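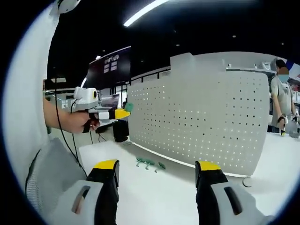
How many practice runs should our club do before we train the arm? First-years, doing the pick-up-a-small-thing task for the October showcase. We've got 58 so far.

Plurnum
Aim for 300 clean ones of the same task, then train and see where it fails. Fill in the weak spots after that. Shift the start position a bit every run or it just memorises the table.

Drakos
we did more than 2,000 last year, way too many, half were junk anyway. Bin the bad ones the same day — you wont remember which they were. Also swap who's doing it, everyone has their own grip speed.

Andoline
Depends on the object. Soft stuff took us 447. Hard plastic a lot less. Check your lighting too, ours changed colour every arvo and teh arm got lost. Label the files properly!! Date and task name at least.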